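The Shape of Play

72 shares
40 comments

Few playthings have changed so little as the plain coloured block. It has no batteries and no instructions, and it survives being dropped down the stairs. At Garkard, a small toy workshop with a catalogue of 115 items, block sets remain the largest part of the year's trade, and orders begin to rise in November.

The firm's Drona range was drawn up for nursery schools. Its designers held to a short list of solid forms, among them the cylinder, the many-sided prism and the five-pointed star, and to strong single colours. A child may therefore sort the same handful of pieces by shape in the morning and by colour after lunch.

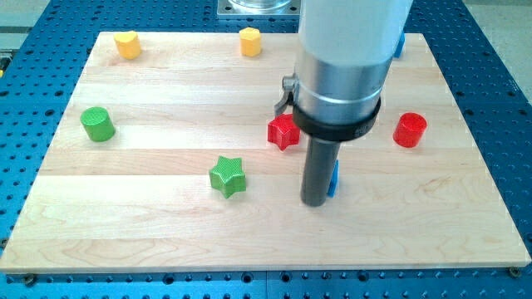 Texture was the subject of longer discussion. Smooth blocks are easily wiped clean, but small fingers find them difficult to hold, and a star offers an awkward grip at the best of times. A fine crosshatched surface was eventually preferred for part of the range. Teachers at the Mahawong nursery, where early sets were tried, reported that children who had ignored the stars began to pick them up first.

The surface beneath the blocks also deserves attention. A pale wooden board sets off reds, greens and yellows well, and gives a group of children a clear boundary within which to work. Schools with limited space may lift the board on to any sturdy table and put it away again afterwards.

Garkard sold 1,821 sets last year, the majority to schools. A smaller box for the home, to be called Drallex, is now in preparation. It will contain fewer pieces, although the star is to be kept.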